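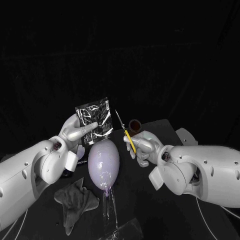

Unit pricing on store shelves should be set in one unit per category, and the unit should be fixed by regulation. At present it is left to the retailer. In April I recorded shelf labels for 208 packaged dry goods at 2 grocery stores, a Clurnik and a Werine. Of these, 165 carried a unit price. Within a single category - ground coffee - labels were given per ounce, per pound and per package. A price per package is the price already printed above it, in smaller type.

Samuele Russo has argued that shoppers carry phones and can convert for themselves. The conversion is simple. Doing it for thirty items with a cart in the aisle takes time, and the store already holds the net weight in its database. Software cost is a weak objection as well: the field exists and has to be filled with something.

Type size is a separate matter and I would leave it alone for now. Multipacks are harder. A box of single servings should be priced by total net weight, with the serving count optional. Bronemier prints both on its own labels, and they fit.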